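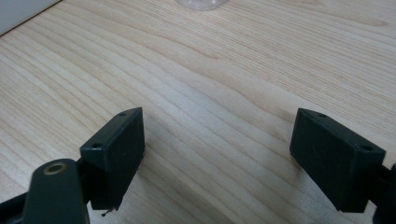 Figure 3. Light wooden tabletop with the two fingers of a dark green gripper.

4.2 Uptake of mail-back pouches after a hospital stay

We turn now to the part of the study that kept us busiest, and that we suspect many pharmacists reading this will care about most: what becomes of the pills that are left over once a patient has gone home and started to feel better. Of the 479 patients who enrolled at the Clendstead and Hesstead sites, 171 sent back at least one pouch of unused medicine by the end of November. We had hoped for more, and we will come back to the reasons below, but it was still a good deal higher than the pharmacy teams at either site had expected when we first sat down with them.

The pouches were handed over with the discharge prescription, along with a one-page sheet written in plain language. Patients at Clendstead also got a phone call from a pharmacist six days later. These calls were meant to be short, and a good many of them were not! People wanted to talk about their sleep, about side effects, about a bottle of cough syrup left behind by a grown son, and the callers very sensibly let them.
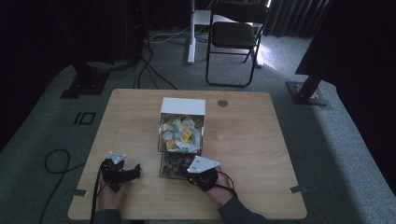 By Delphine Gallagher, Stindulel Center for Medication Safety

When we asked patients why they had kept their leftover tablets, the answer we heard most often was that they might need them again. Several had paid a sizable share of the cost themselves and felt, quite understandably, that sending the tablets off in the mail was a waste of money. Others told us they had fully meant to use the pouch and had simply put it in a drawer. Worry about a child or a visitor finding the medicine came up much less than it does in the published surveys, although this may reflect the age of our patients, many of whom lived alone.

We also held longer interviews with a smaller group drawn from both sites, using the Mahmoud interview guide with light changes to the wording. Those conversations suggest that the timing of the reminder matters a great deal. A patient who is still in pain does not want to hear about disposal, and a patient who has been well for a month has often forgotten that the bottle is there. Section 4.3 takes up the question of timing in more detail and compares the two sites directly.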